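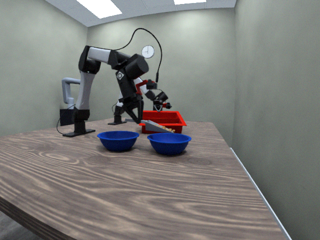
Figure 1. The Balley bench as modeled: two arms, red bin, gray scoop, two blue bowls.

Building a Two-Arm Bench at Home
Handout 4: What the model tells you and what it leaves out
Broltlow Shared Workshop, evening course, February session

Bring this handout, your tape measure and your parts list. We start at 6:30 and the saws stop at 6:15, so please don't plan on cutting anything beforehand.

1. Where we left off

Last session most of you had the Balley bench loading in Trosero, with both arms answering to the joint sliders. Several people said at that point that the hard part was over. I don't agree, and this handout is mostly the case against it.

The task is a modest one. One arm works a scoop, the material starts in the red bin, and it should end up in the bowls. A child does this in a sandbox. We picked it for the home build because the parts are cheap, a spill does no harm, and it is still hard enough to embarrass a well-made pair of arms.

What you have so far is a drawing that moves. It is a good drawing. It has a clock on the wall and grain in the wood, and I would ask you to be suspicious of both. Neither one tells you whether the base plate will stay down when the arm swings out, and a nice tabletop makes people forget to ask.

2. Before you buy anything

The bill for the Balley bench, as the workshop built its second version, came to 546 dollars without the arms. That covered the top, the frame, brackets, bin, bowls, power strip, camera mounts and cable. Half the class will look at that number and decide to skip the frame. A folding table is fine for watching the arms wave. It is a poor place to measure anything, and you will spend the savings in evenings.

Check these on your own table first:

Thickness of the top where the bases will bolt down. Hollow-core doors are not tops.
Reach of each arm to the far bowl with the elbow bent. Straight-arm reach figures are sales figures.
Clearance between the two elbows when both grippers are over the bin.
Height of the ceiling or any shelf above the cable loop.
A route for the cable that doesn't cross the work.

The last one deserves more attention than it gets. Look at Figure 1 again and follow the black cable that loops up over the elbow of the left arm. In the model, a loop like that can be left alone. On a real bench it has weight and stiffness, it catches on knuckles, and after a few weeks it cracks at the point where it bends most. I would want to know what your simulator does with cable before I trusted a single path planned near one. In our Trosero setup it is decoration. It has no contact turned on, so the arm can pass straight through it and nothing is reported.

3. The spacing problem

Two arms on one table sounds like twice the work done. Usually it is one arm working and one arm waiting. When both have business at the same bin, somebody has to yield, and the rule for yielding has to be written down by you.

The Massawe layout, which some of you downloaded, puts the bases close together so that both arms reach everything. Its notes claim this is more flexible. Maybe so. It also means that every motion has to be checked against the other arm, including the parts of the other arm you weren't thinking of, such as the elbow. We tried it on the workshop table and moved the bases apart again the same evening.

My suggestion for a first build is dull. Give each arm a side. Let them share only the bin, and let only one gripper over it at a time. Once that works for a whole session without anyone reaching for the stop button, change one thing.
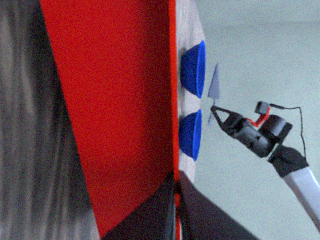
Figure 2. Close view of the other gripper, with a thin pale piece between it and the blue cup shapes.

4. Reading a close view

People trust a close camera because it is close. Take Figure 2 and try to answer three plain questions from it before reading on. How far is the gripper from the blue shapes? Is the pale piece held, or is it behind the fingers? Which direction is up?

I can't answer the first at all. For the second I lean toward held, near its base, but I would not bet a servo on it. The piece is almost the same color as the background, and most of what gives it away is the outline. A program that looks for color will have a bad time here. A program that looks for edges will do better, right up until you take it home to a room with a window.

The third question sounds silly, and it has cost this workshop more time than the other two together. A camera that rides on an arm turns when the arm turns. If you write your code as though the bottom of the picture were the floor, it will work on the poses you tested and then do something strange. Get the camera pose from the joint angles and check it with a ruler.

Exercise A. Paint the thin piece in your model three different colors and run the same detector on each. Write down the worst result. The best result is of no interest to me.

Exercise B. Move the lamp. If your detector changes its mind, you have learned what it was looking at.

5. About that success rate

A group in the fall course ran the scoop task in simulation 200 times and the material reached a bowl in most of them. On the real bench, with the same motions, 59 runs were tried before they gave up on the original scoop angle. I mention this to show where the trouble was. The arms went where they were told, and the pieces did not.

Small loose pieces are a miserable thing to model. They roll, stick to plastic and jam against each other. In the model they all have one size and one friction value, picked by whoever built the file, and the default is whatever made the demonstration look good. Pour a cup of dry cereal down a tray at home, then do it again. You will get two different piles. If your simulator gives you the same pile twice, it is telling you about its random seed.

So when you report a result in this class, I want four things with it: how many runs, what was varied between them, what counted as a success, and who decided. "It got some in the bowl" is a result as long as you say so. 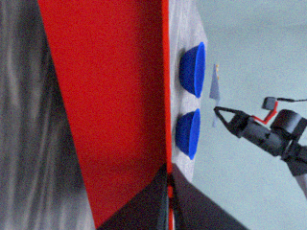
Reading time for the rest of this handout: 3 minutes

6. A second look at the same corner

Compare this view with Figure 2. The red panel, the white strip and the pair of blue cups are all there again, and so is a gripper with its red bracket and small black module. The thin piece reads more like a little pennant here, with a speck of yellow-orange at its very tip. I would not have guessed at that speck from the other view.

Now the skeptical part. Is the gripper about to close on the pennant, has it let go, or does it only look near because of the angle? One still can't settle that. Students keep handing in a picture like this as proof of a grasp. It proves that two shapes overlapped or nearly did. For a grasp, log the finger opening and the motor current for the whole motion, and hand in the plot.

Watch the bottom of the view as well. The two dark wedges appear to be the fingers of the near gripper, and they take up space that you may have been counting on for the camera. Work out how much of your own view is blocked before you choose a lens. On the workshop bench we moved the mount back 17 mm, and that was enough to see past the knuckles. Your bracket will want a different number.

7. What to trust the model for

I don't want to send anyone home thinking the modeling was wasted. I use it for reach, for gross collisions between the arms, for camera placement and for finding sign errors in my own code while they are still harmless. I trust it on those once the base positions have been measured on the real table and typed in again.

I don't trust it for friction, cable, loose material, table flex, or anything to do with how long a cheap servo holds its position when warm. If a vendor's page says theirs handles all that, ask to see the failed runs.

8. For next session

Measure your own table and correct the base positions in your Trosero file.
Finish Exercises A and B, with the worst results written out.
Mark the cable path on your tabletop with masking tape.
Bring your scoop, whatever it is made of. We have a spare bin.
Arms stay unplugged until your stop button has been checked at the front bench.

Parts orders for the shared Broltlow bulk purchase go on the clipboard by the door. Please write legibly, and please don't order bowls. We have bowls.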